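4.2 Loading the practice room

Now the fun part! Before your home-built Trinitora drives across a real floor, let it get lost in a simulated one.

1. Start the Grabner viewer and open the bedroom map.
2. Set the camera height to 400 mm.
3. Wait for the textures to load (almost 2 minutes on my old laptop, well worth it).
4. Turn the view until you have both the chest of drawers and the open door.

Note: Soft, slightly pixelated edges are fine at this stage.
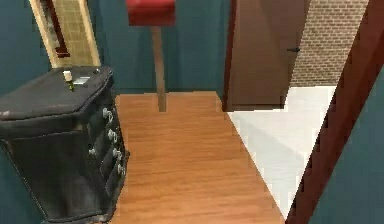 Fig. 4. Practice room in the viewer, dark chest at left, open door at right.

5. Save the view as your start pose.

Caution: Keep the motor battery unplugged until section 4.3. The viewer sends live drive commands as soon as you press Run.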